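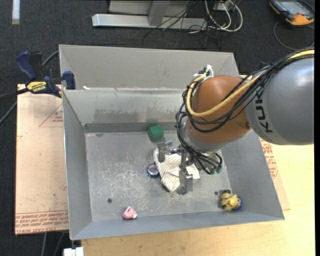 Hooman Mazandarani wrote in to say I'm wrong about night shifts, that you do get used to them, give it 4 weeks and the body sorts itself out. Maybe his does. Mine hasn't and I'm well past 4 weeks.

Quick post, I have to be out the door in 20 minutes. So. Sleep. Still bad. What I've tried since the last one:

Blackout curtains. Got the Bamero ones, the cheap ones, and they do the job except for a strip of light down the left side that lands exactly on my pillow. Clothespins fixed most of it. Ugly. Don't care.

Eating before bed instead of after I wake up. Big difference, more than I expected. Toast, an egg, nothing fried. When I come home and skip it I'm awake at noon, starving and mad at the mailman.

Coffee. Cut off at 2 am now, which hurts. I was drinking up to 36 ounces a shift and telling people I slept badly becuase of the neighbors. It was not the neighbors. (It's a little bit the neighbors — the dog at the Goodwin place starts at ten sharp.)

White noise. No. Tried a fan, tried rain, tried an app with a train. Lay there listening to the train.

The hard part is days off. Do you flip back or stay up all night by yourself like a raccoon? I flip, so I can see my sister and buy groceries with the lights on, and then the first shift back is miserable. Hooman says never flip, he hasn't flipped in years. He also eats dinner at 8 in the morning with his kids and they think it's normal, which is kind of sweet. I might try it in July when things at home are quieter. Might.

Someone else asked about melatonin. Ask your doctor, I'm a guy with clothespins on his curtains.

Ok shoes, keys, lunch. More on naps next time — I have opinons about naps.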